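Stemance — bookmark keeper for people who read too much fan fiction

Version of 2025-08-30

I wrote Stemance for myself, after I lost a bookmarks folder with 2,793 links in it (yes, I cried a little). It's a small desktop program that keeps track of the stories you've read, the ones you're halfway through, and the ones you keep meaning to start. You paste in a link, it fetches the title, author and tags, and you add whatever notes you like. Mine are mostly "READ THIS AGAIN" and a chapter number.

What you get

Your own tags, next to the author's. You can merge them, rename them in bulk, or nest one under another. I had 791 tags when I started using the merge tool and I'm down to 400 now, which I'm told is still a lot!

Series view. Put stories in reading order even if the author posted them all over the place or across two different sites.

Work-in-progress check. Stemance looks for new chapters once a day and puts a dot next to anything that's moved. You can switch this off.

Rec list export. Pick up to 700 stories, choose a layout, and out comes a clean page you can post to your journal. Antigoni Moschos did the layouts and they're much prettier than my first try.

Offline notes. Everything sits in one file on your own computer. I don't run a server and I don't see what you read — please go wild.

What it doesn't do

It doesn't save the text of stories. People ask for this a lot, and I know links die, but I want authors to be able to take things down if they need to. It will keep your notes and the title so at least you know what you're mourning. There's no phone version either. Melquiades Maldonado is poking at one and hopes to have a test build by November.
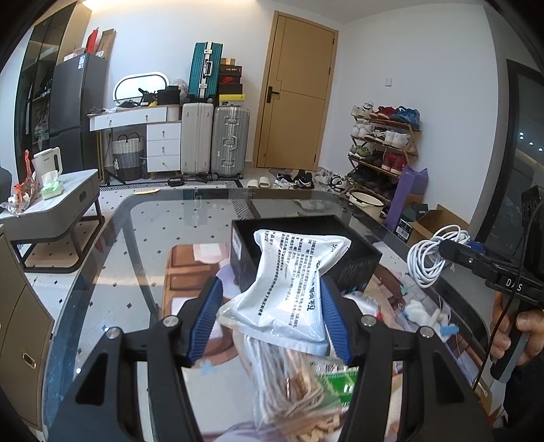
A white packet with small black print, and an open black box behind it.

Getting it

Stemance runs on Windows and Linux. The Mac build works but the search box sometimes loses focus when you switch windows, so click back into it before you type. If you're coming from Zomley, export your list as a CSV first and use Import > Other; your star ratings come across but private notes don't, so copy those over by hand.

It's free, and the tip jar is linked in the sidebar. Bug reports go to the forum, in the Stemance thread — please tell me which version you have and which site the link was from.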